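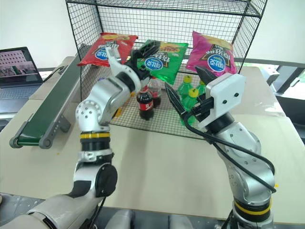 Shelf Handling Group, Hinds Automation Department

Progress report to the Clorka Fund: October demonstration

The reporting period included one visit by the fund's reviewers and one open afternoon for outside guests. Both used the two-arm station with the mesh shelf, stocked with bagged chips and bottled drinks. Attendance at the open afternoon was 34.

The demonstration task was picking from a mixed shelf. Bags stand in the back row and bottles in front, so the left arm has to reach over the bottles and take a bag by its top edge. The green bag in the center was used for this part of the program. The right arm works the bottle side, where the green bottles with yellow caps stand close together.

Across the visit and the open afternoon the station made 146 picks. Of these, 9 failed: 7 bags slipped from the fingers during the lift and 2 bottles were knocked over by contact with a neighbor. No collision between the arms was logged. The control software was Skindeck, in the same version as last period.

The conveyor to the left of the shelf was not part of the scored task. Handoff from arm to belt is scheduled for the next period and depends on a revised stop position for the left elbow.

Reviewers asked for results on a fuller shelf and for a longer run without operator input. A run of 275 picks is planned at the Drullard site, with bags from at least two makers. Finger pads will be replaced before that run.

Spending is within the approved budget. No change to the end date is requested.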